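Plirkent发布Omik系列公共阅览桌，首批1000张将进入79家社区图书馆和学习中心

Skasterov，2018年10月12日——公共家具制造商Plirkent今日宣布，面向图书馆、社区学习中心和成人教育机构的Omik系列阅览桌正式上市。该系列由Plirkent与Khasawneh设计事务所共同开发，首批1000张产品已完成生产，将自本月起分批交付Skasterov及周边地区的79家公共阅览场所。

Omik系列的研发历时3年。项目最初的目标较为有限，即为Skasterov市中心一家社区图书馆更换使用年限已久的阅览桌。在与馆方的前期沟通中，双方发现旧桌最突出的问题并不在于破损：阅览区上方的灯具改造之后，原有深色亮面桌板反光明显，下午时段靠窗的座位尤其难以使用，不少读者宁可站在书架之间翻阅。此后，Plirkent将项目范围扩大为一套完整的公共阅览桌产品，并邀请Khasawneh设计事务所负责外形、桌面色彩和边缘细节的设计。

Plirkent总经理Ghada Haddad表示：“公共阅览桌的采购往往排在预算表的末尾。书架、照明和借还设备都有专门的技术要求，桌子却常常只写一行尺寸。我们希望Omik能让采购方在写这一行的时候，多考虑一下读者要在这张桌子前坐多久，以及坐下之后做些什么。”

一、桌面与反光

Omik系列的标准桌面采用浅色哑光表层，以降低直射光和顶部照明造成的眩光。设计团队在选色阶段先后制作了多组样板，分别放置于朝南、朝北以及没有自然采光的阅览室内，由馆员和读者在不同时段试用并填写意见。最终确定的标准色偏暖，与白色纸张之间保持适度的明度差，读者在翻页和抄写时，视线不必在过亮与过暗之间反复调整。

纯白桌面曾是早期方案之一。试用期间，部分读者反映白色桌面与书页边界不清，低视力读者在寻找便笺、借阅证等小件物品时也较为吃力。白色方案因此未列入标准配置，但仍可通过定制渠道订购，适用于以电子设备阅览为主的区域。深色方案仅保留一种，供古籍与地方文献阅览室选用，并须与局部照明配合安装。

表层的清洁要求也在选材时一并考虑。社区图书馆普遍没有专职保洁班组，桌面通常由当班馆员在闭馆前擦拭。Omik的表层可使用清水和中性清洁剂处理，铅笔和多数水性墨水的痕迹能够以湿布擦除。Plirkent提醒各使用单位，不应使用研磨类清洁用品或含有机溶剂的产品，此类用品会改变哑光表层的质感，使局部重新出现反光，由此造成的损伤不在保修范围之内。

二、尺寸与摆放

标准型桌面长180厘米，供读者相对而坐。确定这一长度时，设计团队考虑了展开报纸合订本和大幅地图所需的空间，也顾及了老旧馆舍的通道条件。参与项目的馆舍中，有相当一部分由住宅底层或旧商铺改建，门洞较窄，楼梯转角也不宽裕。为此，Omik的桌架与桌板分开包装，运抵现场后再行组装，无需拆除门框或借用外墙吊装。

系列中另设单人型和轮椅友好型。轮椅友好型取消了桌下横撑，桌腿内侧留出完整的进出空间，同时保持与标准型一致的外观，可与标准型直接拼接。Khasawneh设计事务所在设计说明中特别指出，无障碍座位不应集中设置在阅览室一角，也不应以不同颜色加以区分。各馆在提交平面布置方案时，Plirkent的技术人员会对无障碍座位的分布提出建议，最终位置由馆方确定。

桌面边缘采用小半径圆角处理。早期样品的圆角半径较大，手感更为柔和，但读者在书写时纸张容易沿边缘下滑，儿童阅览区的蜡笔和橡皮也时常滚落。经过数轮修改，现行产品在边缘触感与桌面有效面积之间取得了较为稳妥的结果。

三、噪声控制

阅览室噪声是试用阶段读者意见最为集中的一项。意见表中提及的声源，除交谈和手机提示音外，主要来自搬动座椅时与桌腿的碰撞、桌脚在地面上的移动，以及书写或放置水杯时桌面产生的共振。Omik在桌板与桌架的连接处加设了减振垫片，桌脚配有可更换的软质脚垫，并可在小范围内调节高低，以适应不平整的地面。

脚垫属于消耗件。Plirkent建议使用单位在每年例行盘点期间一并检查，发现磨损即行更换。每批交付的产品均附带备用脚垫和更换说明，馆员使用随附的扳手即可完成操作，不需要将桌子翻转。对于铺设地毯的阅览室，可在订货时选择另一种硬质脚垫，以免软质材料在地毯上移动时受力撕裂。

四、电源与线路

Omik标准型不预装电源插座。Plirkent在研发期间就此多次征求各馆意见，得到的答复差异较大：成人教育机构普遍希望每个座位都能接入电源，而社区图书馆则担心线路维护超出自身能力，部分馆舍的电气线路也不适合增加负荷。最终方案将电源模块列为选装件，安装在桌板下方的线槽之内，可在交付时安装，也可在日后加装，桌面无需开孔。

选装电源模块的接线工作须由具备相应资质的人员完成。Plirkent不建议使用单位自行以拖线板替代，尤其不应将拖线板固定在桌架上。已经订购首批产品的单位如需加装，可在收货后向Plirkent客户服务部门提出申请，由该部门安排现场查看后给出报价。

五、旧桌的处理

本次更换涉及的旧阅览桌由各馆自行决定去留。对于馆方不再保留的旧桌，Plirkent提供随车回收服务，在送货当日一并运走。回收的旧桌经检查后，结构完好的将修整并转交有需要的社区活动场所，无法继续使用的部分则拆解后按材料类别处理。参加回收的馆舍须提前清空抽屉，并确认桌上没有资产登记标签；如标签需要保留，应由馆方在送货日之前自行取下并完成登记变更。

Ghada Haddad就此说明：“有几家馆希望留下一两张老桌子，理由是读者对它们有感情。我们完全支持这样的做法，在平面布置时也会给它们留出位置。新旧桌子的高度可能略有差异，不宜拼接使用，但单独摆放没有任何问题。”

六、交付安排

首批产品的交付自10月开始，按区域分批进行。Skasterov市区内的馆舍先行收货，周边地区随后。为减少对读者的影响，送货与组装原则上安排在闭馆日或上午开馆之前。每家馆舍的具体日期由Plirkent物流部门与馆方联系人以书面形式确认，确认之后如需更改，请提前通知，以便调整同一线路上其他馆舍的时间。

收货时，馆方应核对型号、颜色与选装件是否与订单一致，并检查外包装有无明显破损。组装完成后，安装人员会与馆方代表共同检查桌面平整度和脚垫调节情况，双方签署验收单。验收单一式两份，馆方留存的一份同时作为保修凭证，请妥善保管。交付后发现的表面瑕疵，可凭验收单向客户服务部门报修。

新桌进馆后的最初几周，部分读者可能会闻到新材料的气味。Plirkent建议各馆在组装完成后保持通风，并在条件允许的情况下，先行开放通风较好的阅览区域。

七、后续计划

Plirkent与Khasawneh设计事务所将在首批产品投入使用后继续收集意见。意见收集采用纸质意见卡与馆员访谈相结合的方式，意见卡放置于服务台，读者可自愿填写，无需留下姓名。汇总结果将提供给各参与馆舍，并作为后续产品修订的依据。

目前，双方正在就儿童阅览区专用型号展开前期工作。该型号将沿用Omik的桌面表层，桌高和边缘则另行设计，预计不会设置抽屉。与之配套的阅览椅尚处于样品阶段，上市时间待定。对于希望同时更换桌椅的单位，Plirkent建议先行确认现有座椅的扶手高度，部分带扶手的座椅可能无法完全推入桌下。

Khasawneh设计事务所同时公布了Omik系列的平面布置参考图集。图集收录了狭长形、转角形以及带立柱的阅览室的常见布置方式，并对桌间通道、书架朝向和窗边座位的安排给出建议。图集以印刷本形式随首批产品发放，每馆一册，其他图书馆和教育机构可来函索取，不收取费用。

订购与咨询

Omik系列即日起接受图书馆、学校、社区学习中心及其他公共机构的订购，暂不面向个人销售。有意订购的单位可向Plirkent索取产品目录、标准色样板和报价单。色样板供现场比对使用，建议在阅览室内实际光线下查看，并在白天和夜间照明条件下各比对一次。样板用毕请寄回，邮寄费用由Plirkent承担。

尚未确定平面方案的单位，可先提供阅览室的平面图，图上请标明门窗位置、开启方向、固定书架和暖气设施。没有现成图纸的，手绘草图亦可受理，但须注明主要墙面的长度。Plirkent技术人员收到资料后将与来函单位联系，必要时安排现场测量。
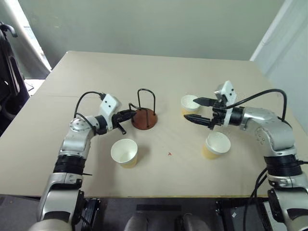
现场测量仅限Skasterov及周边地区，其他地区的单位可按照产品目录所附的测量说明自行完成，并将结果连同照片一并寄送。

关于Plirkent

Plirkent是一家公共家具制造商，总部设于Skasterov，产品包括阅览桌、书架、服务台和展示柜，主要服务于图书馆、学校和社区机构。

关于Khasawneh设计事务所

Khasawneh设计事务所从事公共室内空间与家具设计，负责Omik系列的外形设计、色彩方案及平面布置参考图集的编制。

媒体垂询请联系Plirkent对外联络部。产品资料及Ghada Haddad的采访安排，均由该部门统一受理。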